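Loud Sound and Your Ears

Karnura Hearing Clinic, Clandum
Pages for younger readers, ages 9 to 12

Sound is movement. When you hit a drum, the skin of the drum moves up and down very fast. It pushes on the air next to it, that air pushes on the air next to it, and the push travels outward. The air itself does not travel across the room. Each bit of air moves a very short distance and then comes back. A movement that repeats like this is called a vibration.

Your ears pick up vibrations in the air and turn them into signals for your brain. This page explains how the ear does that, how very loud sound can damage it, and what you can do to lower the risk.

The outer ear

The part of the ear you can touch is called the pinna. It is made of skin and cartilage, a stiff but bendable material. The pinna collects sound and sends it into the ear canal. The folds in it change the sound a little depending on whether it comes from above, below, in front, or behind, and your brain uses those small changes to work out direction.

The ear canal is a short tube. Its skin makes wax, which traps dust and slowly carries it out of the ear. You do not need to clean the inside of the canal with a cotton swab. A swab usually pushes wax deeper, and it can hurt the eardrum. Wipe the outside of the ear with a washcloth and leave the rest alone.

The middle ear

At the end of the canal is the eardrum. It is a thin sheet of tissue, stretched across the canal. When vibrations in the air reach it, it vibrates too.

Behind the eardrum is a small space filled with air. Inside it are 3 tiny bones joined in a chain. They are called the hammer, the anvil, and the stirrup. The hammer is attached to the eardrum. When the eardrum moves, the hammer moves the anvil, and the anvil moves the stirrup. The stirrup is the smallest bone in your body.

The chain of bones has a job to do. The next part of the ear is filled with fluid, and fluid is much harder to move than air. The eardrum is large compared with the small window the stirrup pushes on, so the force is gathered onto a smaller area. The pressure on the fluid is higher than the pressure on the eardrum was.

A narrow tube connects the middle ear to the back of your throat. It is closed most of the time and opens when you swallow or yawn. When your ears pop in an airplane or in an elevator, this tube has opened and let air through, so that the pressure is the same on both sides of the eardrum.

The inner ear

The inner ear holds a coiled tube called the cochlea (say "KOHK-lee-uh" or "KOH-klee-uh"). It is shaped like a snail shell and is the size of a pea. When the stirrup pushes on it, waves travel through the fluid inside.

Along the length of the cochlea are rows of cells called hair cells. They are not hairs like the ones on your head. They are cells with bundles of very small stiff threads on top. When the fluid moves, the bundles bend, and the cell sends a signal along the hearing nerve to the brain.

Different places in the cochlea respond to different notes. Cells near the wide end, where the stirrup pushes, respond to high notes such as a whistle. Cells near the center of the coil respond to low notes such as a bass drum. The brain knows which cells sent the signal, and that is part of how it tells high from low.

How sound is measured

The loudness of sound is measured in decibels. The short form is dB. A sound of 0 dB is near the quietest that a young person with healthy ears can hear. A soft whisper measures 30 dB. Two people talking normally, standing near each other, are often close to 60 dB.

The decibel scale does not work like a ruler. On a ruler, 20 inches is twice as long as 10 inches. On the decibel scale, every step of 10 dB means that the sound carries ten times as much energy. Every step of 3 dB means that it carries twice as much. A sound of 88 dB has double the energy of a sound of 85 dB, although most people would call it only slightly louder.

The number also depends on where you stand. Sound spreads out as it travels. Outdoors, with no walls near you, moving twice as far from a small source lowers the level by 6 dB. Indoors the change is smaller, as sound bounces off walls, floors, and ceilings and comes back to you.

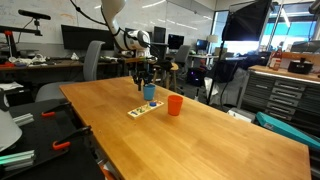 What loud sound does

When a sound is very loud, the waves in the cochlea are large and the bundles on the hair cells are bent hard. After a short time the cells get worn out. Sounds may seem muffled, as if you had cotton in your ears, or you may hear ringing or buzzing when the room is quiet. The ringing has a name: tinnitus.

Muffled hearing and ringing after a loud event often go away in a few hours or by the next day. That does not mean that no harm was done. Some cells or nerve endings may be damaged even when hearing seems to be back to normal.

If the sound is too loud for too long, hair cells die. In birds and fish, new hair cells can grow. In humans they do not. The hair cells in your cochlea were all there when you were born, and a dead one is not replaced.

Hearing loss from loud sound usually starts with high notes. The first sounds to become difficult are often birds, beeps, and parts of words such as "s," "f," and "th." A person may hear that someone is talking and still miss what was said. The change is slow, so it can go on for years before the person notices it.

Level and time

The risk depends on two things together: how loud the sound is and how long you hear it. A common guide for adults at work allows 8 hours a day at 85 dB. For each increase of 3 dB, the time is cut in half.

85 dB: 8 hours
88 dB: 4 hours
91 dB: 2 hours
94 dB: 1 hour
97 dB: 30 minutes
100 dB: 15 minutes

This table was made for grown-ups who work in noisy places. It is not a target for children. Stay well under these times. If you go to a place that measures 94 dB, an hour there uses up the whole day's amount, and that leaves nothing for a loud game or loud music later.

A sudden bang, such as a firecracker close to the ear, can cause damage at once. The table does not apply to sounds of that kind. Stay far away from them.

Signs that a place is too loud

You will not always have a sound meter. Use these signs.

You have to raise your voice to talk to a person an arm's length away.
You cannot understand that person when they talk normally.
Your ears hurt.
Your ears ring, or sounds seem dull, after you leave.

If you notice any of them, move away, turn the sound down, or cover your ears.

Earplugs and earmuffs

Earplugs go into the ear canal. Earmuffs cover the whole ear and press against the head. Both work by blocking part of the sound before it gets to the eardrum.

In the United States, packages of earplugs and earmuffs show a number called the Noise Reduction Rating, or NRR. A package might say NRR 28. The number is measured in a laboratory, with people who have been fitted carefully. In everyday use, the protection is nearly always less than the number on the package. A plug that is only halfway in the canal blocks very little.

For young children, earmuffs are easier to fit well than plugs. Check that the cushions touch the skin all the way around. Long hair, a hat, or the arms of eyeglasses can leave a gap, and sound gets in through a gap. Small plugs are a choking hazard for toddlers, so keep them away from little brothers and sisters.

Ordinary headphones are not hearing protection. Neither is cotton or tissue pushed into the ear.

Headphones and volume

Headphones put the source of the sound very close to the eardrum. Set the volume in a quiet room and do not raise it when you go somewhere noisy, such as a bus. Many phones and tablets have a setting that limits the top volume. Ask a parent to help you find it. Take the headphones off from time to time and let your ears rest.

Hearing tests

A hearing test does not hurt. At our clinic on Oltmanns Street, you sit in a quiet booth and wear headphones. You hear tones that are high, low, loud, and very soft, and you press a button each time you hear one. The results are drawn on a chart called an audiogram, with one line for each ear.

Tell an adult if you often ask people to repeat themselves, if the ringing in your ears lasts more than a day, or if one ear seems weaker than the other. If you suddenly cannot hear in one ear, tell an adult right away. That needs a doctor the same day.

Words to know

Audiogram: a chart that shows the softest tones a person can hear.
Cochlea: the coiled, fluid-filled part of the inner ear.
Decibel (dB): the unit used for the level of sound.
Hair cell: a cell in the cochlea that turns movement into a nerve signal.
Pinna: the outside part of the ear.
Tinnitus: ringing or buzzing that does not come from a sound around you.

Next page: Balance and the Inner Ear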